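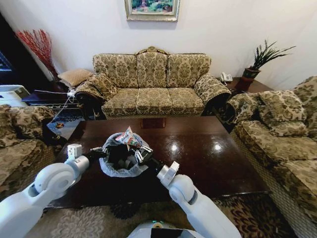 4. Setting up the conflict check in Farow

Before your office opens the first matter in Farow, the conflict check must have a list of names to search. Plan one quiet afternoon for it. You need an administrator account and the old client list in CSV format.

4.1 Import the names

1. Open Settings, then Parties, then Import.
2. Choose the CSV file. The first row must contain the column titles.
3. Match each column to a Farow field. "Full name" and "Role" are required, the others can stay blank.
4. Press Test run. Farow reads the first 300 rows and shows the errors in red.
5. Correct the file and repeat step 4 until the list of errors is empty.
6. Press Import.

Note: Opposing parties and witnesses should be imported also. Many offices bring only their clients, and the check then misses the most important matches.
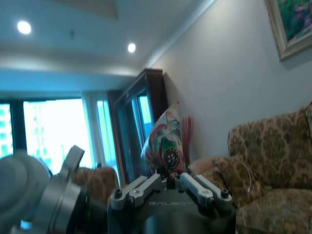
4.2 Set the match level

1. Open Settings, then Conflict check.
2. Move the match level to 7. On this level Farow finds "El Khatib" when you type "Elkhatib", and "Soon-im Byun" when you type "Byun Soonim".
3. Add former names and company names in the field Other names. For example, Belkadi and Nistotico can be linked as one group.
4. Press Save.

Caution: A level lower than 2 will return only exact spellings. Do not use it for new clients.
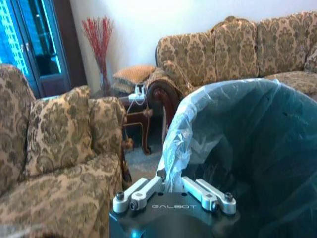 Can a lawyer open a matter while a conflict result is still pending?

The matter can be saved as a draft, but time entries and documents stay locked until a reviewer has signed the result.

4.3 Name the reviewers

1. Open Users and select the person, for example Maricruz Becerra.
2. Mark the box Conflict reviewer.
3. Choose a second reviewer for the days of absence.

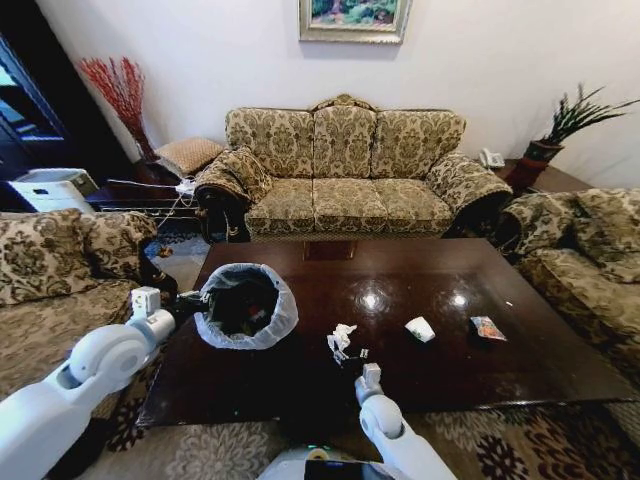
4. Send a test request from a normal account and confirm that both reviewers receive it – the message can need a few minutes the first time.

Caution: A reviewer cannot sign a result for a matter where he or she is the responsible lawyer. In a very small office, ask an outside colleague to be the second reviewer, with a guest account (see section 6).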